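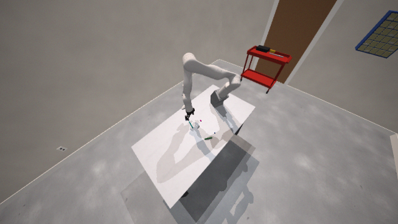 Where the Drunettis Went: my family history project

Handed in Aug 2, 2024

My gran was born a Drunetti, and until last October I thought that was pretty much all there was to know. She married a Sales, my mum was a Sales, and then Mum married Dad and the name went again. So when our tutor said the long project could be on any family we liked, as long as we used at least two kinds of source, I picked my own because I thought it would be easy (it wasn't!).

I started with Gran's biscuit tin. There are letters in it, a ration book, two christening cards and a rent book from a house in Witargate that I'd never heard anyone mention. Gran said, "Oh, that was Nonno's first place," and carried on peeling potatoes. I asked her when he came over and she said before the war, and then that it might have been the other war. This is the sort of thing I was up against.

The rent book was the best lead I had, so I took the bus to Brollham, where the county record office is, and asked to see the street directories. They let you have 3 at a time. I'd expected to type a name into something and have it pop up, but you just turn the pages, and in the older ones Witargate is stuck in at the back under "outlying". He's there in the end – Drunetti, G., confectioner, Mill Row. The year after he's Drunetty, and the one after that he's Drunett, and Gran laughed so much at that one she had to sit down.
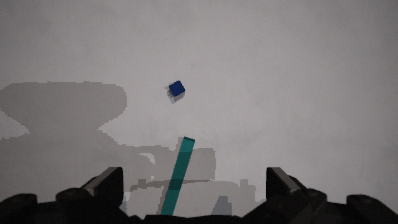 The spelling caused me more bother than anything else. I made a list of every version I came across and went back through the school registers with it, because the first time I'd only looked under D-R-U-N. Great-aunt Pia turned up under T. There were up to 200 children on the roll in her time and the teacher obviously wrote down what she heard.

I also did two interviews. The first was with Elisa Caputo, whose mother worked behind the counter at Mill Row as a girl. Elisa has a marvellous memory for food and no memory at all for dates, so I now know exactly how the lemon ice was made (rind first, steeped overnight, and never any cream) but can't tell you which summer the shop got its second window. She also told me that Nonno and his brother didn't speak for years over a handcart. Gran says it was a horse. I've put both in.

The second was with Dirceu Bittencourt, who lodged with the family when he first came to work at the mill. He came from Brazil and they came from Italy, and he says that at supper everybody spoke their own language slowly and it mostly worked. I recorded him for 166 minutes, which took me nearly a fortnight to type up, and I'd tell anyone doing this next year to write down the time whenever something good gets said. I didn't, and I had to listen to the whole lot again to find the bit about the wedding. 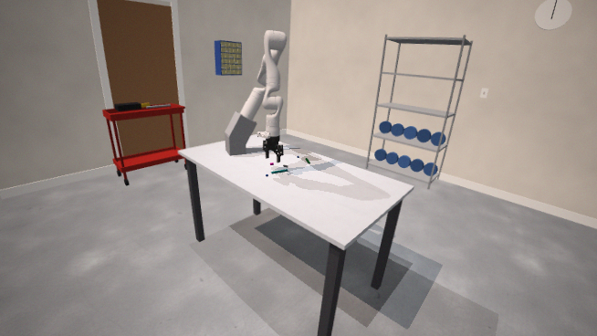 The wedding is my favourite part, so I've given it the longest chapter. Gran's parents were married in Witargate with the priest from Brollham, and according to Dirceu it rained so hard that the guests went home in flour sacks. There's a letter in the tin from a cousin saying sorry for missing "the wet day", so I think he's right.

Some things I couldn't settle. I never found the ship or the year of crossing. I don't know what G. stood for either – Gran only ever called him Nonno, Elisa says Giacomo and the parish book has George. I've also had to leave out one uncle altogether, as his daughter asked me to, and I think that's fair enough.

The finished family tree is in the appendix, with question marks where they belong. If I had another term I'd look for the brother with the handcart. He moved away to the coast, and Elisa thinks he had a shop there too.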